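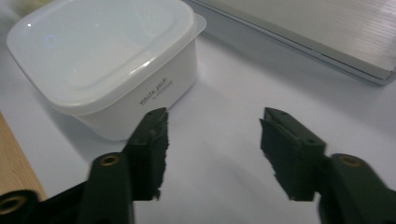 Figure 2. A square white food container with its translucent lid in place. The rim of the lid extends past the body; the printed words "White pack" are near a lower corner.

4.2 Does the lid tell people how to open it?

Makers of food containers often claim that an overhanging lid needs no instructions. The catalogue text from Testetti, one of the two suppliers we approached, calls its rim "self-explaining". We were not persuaded. A rim that sticks out gives the fingers something to push against, but it does so on every side, and a person meeting the box for the first time still has to choose where to begin.

We asked 35 adults to open and close a lidded square container of the general type in Figure 2 at an ordinary table. They were told only that the box was meant for leftovers. Most started at a corner, which fits the advice given by Perić in her earlier Vevside report. Whether they did so because of the shape, or out of habit from the boxes they own at home, our study cannot say, and we doubt that the Vevside study could either. Seven people tried the middle of a side first and then moved to a corner.

Closing was less tidy. Several people pressed the centre of the lid, took their hands away and called the job done. The raised border round the recessed panel is sometimes said to guide the hand outwards - we saw little sign of it. Penrose has suggested that a glossy lid makes the border harder to notice under a ceiling light. That may be so, but lighting was not varied here and we would not lean on the idea.

Printed marks on the body were of even less help. Two people said they had read the words on the side, and neither thought they had anything to do with opening the box. Small grey lettering low on a white wall is easily missed, and a product name is no substitute for an arrow or a tab.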